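# Clearing a grip-loss fault on a two-finger gripper

Applies to: Holside parallel grippers with ridged pads, on the wrist or on a hand-held tool.

A grip-loss fault means the controller thought it had hold of something and then found it hadn't. At Rollham we log these as code 1208. It stops the tool with the jaws wherever they happen to be, and it won't let you carry on until it's been acknowledged. Most people acknowledge it and start again. If it comes back within the same session, work through the steps below instead.

## Before you touch anything

1. Press the stop and wait for the status light to go steady.
2. Support whatever is between the jaws with your free hand. The fault does not release the motor brake, but the brake can slip on older units.
3. Write down the code and the cycle count. Ours was at 2455 when the fault first showed up, and that number was useful later.

Do not pull the object out against the pads. You can shift a pad in its seat that way and end up with a second fault on top of the first.

## Check the pads

Open the jaws fully with the jog control and isolate the power. Press each pad with a thumb, along its whole length. It should not rock or slide. If it does, take out the retaining screw, clean the seat with a dry cloth and refit. Pads with rounded-off ridges go in the bin. Change both sides together.

Wipe the ridges as well. Washing-up liquid, hand cream and flour all leave a film that you can't see.

## Check the linkage

With the power still off, move each jaw by hand. Both sides should feel the same. A stiff pivot on one side makes that jaw arrive late, and the object gets pushed sideways before it is held. Dauda's maintenance sheet asks for a drop of light oil on each pivot every 700 cycles, and we had let that slide.

## Repeat the grip that failed

Put the power back on and use the same sort of object that caused the fault. A block of foam will pass every time and tell you nothing. Rims are harder, as one pad bears on an inside curve and the other on an outside curve, so the contact patch is small.
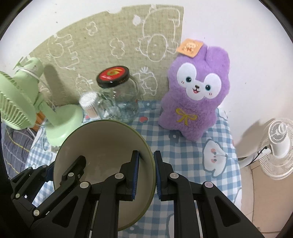 Hestus wrote in to say that on their unit the pads and pivots were both fine, and the fault was in the cable: it had been clamped too tightly near the connector, and the position reading dropped out whenever the tool was turned on its side. It took them 23 test grips to catch it. Loosening the clamp by half a turn cured it.

So add a cable check. Hold the tool upright, close the jaws on the test object, then turn the tool slowly to each side while watching the position reading. The value should stay put. If it jumps, slacken the clamp and try again. If it still jumps, replace the cable.

## Resetting

Clear the code from the fault menu, run the homing routine with the jaws empty, and set the grip force back to your normal value. Don't raise the force to get rid of the fault. We did that in June and cracked a dish.

If 1208 returns after all of this, take the tool out of use and label it.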